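Elwood charity opens winter hardship fund as more working households ask for help

The Skullaten Trust is very glad to say that its new hardship fund will open to applications in November, offering small grants to people in Elwood and the villages nearby who have fallen behind with rent, heating or the weekly shop.

It has been a long road to get here, and we would like to thank every one of the 335 residents who filled in our survey over the summer, often at some length and with great frankness. Nearly 74 per cent told us they had gone without a proper meal in the past year so that someone else at home could eat. Many of them are in paid work — some with two jobs — and had never asked anyone for help before. 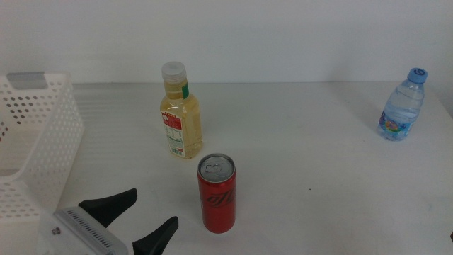

One resident who answered the survey told the trust that the hardest part had been filling in the same details for office after office, and that she would have asked months sooner had there been a single short form.

We have taken that to heart. The form for the new fund is 2 pages long, and our advisers will gladly go through it with anyone who would like company while they do it. Grants of up to £57 can be paid on the same day, and larger sums will be looked at every fortnight.

The fund has been made possible by a generous gift from the Mladenović Foundation, together with the takings from our spring fair.

Applications can be made at the Linanon Centre from ten in the morning, or by post.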